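Noduvside Publishes Draft Practice Code for Hand-Held Gripper Recording, Says Current Claims Outrun the Evidence

For release: October

Noduvside, an independent testing and standards group for household robotics, today opened comment on a draft code of practice for recording chores with hand-held grippers. The draft covers work done in real homes, where most of the trouble starts.

Suppliers like to describe their recordings as "home-grade." Noduvside reviewed 3701 recordings offered under that label and found 190 with a task note a second reader could match to the work shown. The rest may be perfectly good. There is no way to tell from the paperwork, and buyers are being asked to take it on trust.

Clothing is a fair test of any rule in this field. A garment has no fixed shape, two grippers have to work on it together, and a task note reading "handle laundry" says almost nothing about what the operator was trying to do. 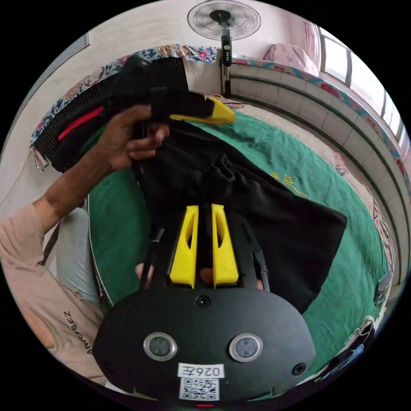 What the draft asks for

Each gripper must carry a readable label, and the label must match the session log. A code sticker alone will not do. Left and right units are to be logged separately.

Task notes must name the item, the starting state and the intended end state. Failed attempts stay in the set. Suppliers who delete them must say so, and say how many.

People working in their own bedrooms or kitchens must be told in plain words what the recording takes in, including walls, windows and whatever is lying on the bed. They get a copy of the consent form in a language they read.

No supplier may claim that a robot "can fold" or "can sort" on the strength of human-operated recordings. That claim needs a robot trial.

Where Noduvside remains unconvinced

The Orix labeling scheme, already used by several suppliers, lets a company check its own work. The draft accepts Orix labels for now – with an outside check of 2 sessions in every batch. Noduvside doubts that is enough for batches above roughly 3000 recordings and wants comment on a higher number.

The group also declined to adopt the Yeom quality score. A single score hides whether a set is weak on labels, consent or the work itself.

Comments and trial

The draft will be tried first at Trallirance, a shared test site for home automation. Results will be published whether or not they support the code. Written comments may be sent to the Noduvside standards desk until the end of the month.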